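Speaker notes, "Tidying the table: gathering examples at home"
12 July 2021, Urho Saarela, Stivico

Slide 1. Hi everyone! Say thanks to the Trelteo folks for the room. Start with the task in one sentence: litter is on the coffee table, the robot picks it up. Let people nod and think it's easy. Pause there.

Slide 2. We left the lab in February and I'm never going back (well, for coffee). A living room gives you carved furniture, shiny tabletops, curtains with the sun coming through, all the stuff our old gray bench never had.
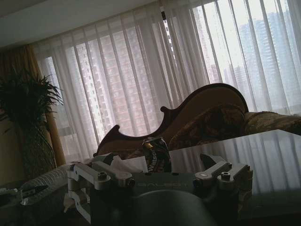 The model we trained on bench data was hopeless with glare, and I loved that, because it told us what to record next! Our set, which we call Dedden, now holds 809 episodes. Each one has wrist views, joint positions and a line of plain text for the task. Mention that the text line was added late and we had to go back and write 302 of them by hand.

Slide 3. Slow down here. Approach angle matters so much for thin plastic. Come in crooked and the thing rolls. Ask the operator to line up first, wait a beat, then close.

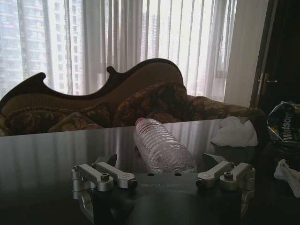
Wrist view: ribbed plastic bottle on its side, between the jaws.

Keep the misses! We used to delete them. Now a miss followed by a second try stays in as one episode, tagged, and the policy has started to retry by itself. Play the 11-second clip. If the clip won't play, wave arms and act it out.

Slide 4. Odd shapes. Cans and bottles came quickly, small tapered things took ages.

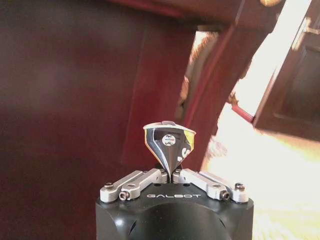 Cameron Ogilvie asked at the dry run whether we were just teaching one table by heart, and whether any of it would carry over to a different home. Fair, and I want to raise it before the audience does. Answer: partly. We held out the Hjaltested apartment completely and grasping carried over nicely, while placing did not. Show both curves, don't hide the ugly one.

Slide 5. What goes in one episode: start pose, pick, lift, drop, back to start pose. Reset the litter by tossing it, never by placing it neatly. People are terribly tidy when they know they're being recorded.
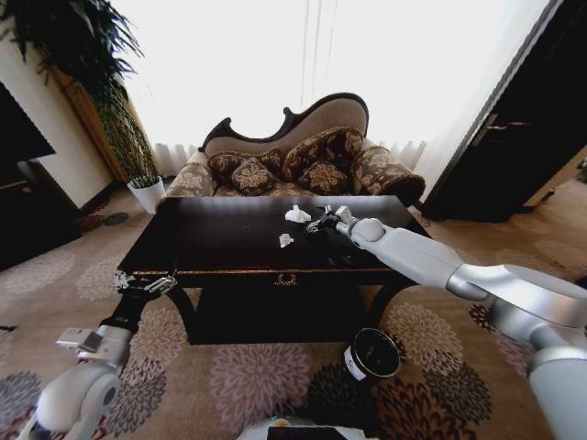
Head view: right gripper over the table, beside the larger crumpled paper.

Two arms are next. Stay on this slide for questions, and get to the tagging format if there's time. Laptop to Cameron for the demo.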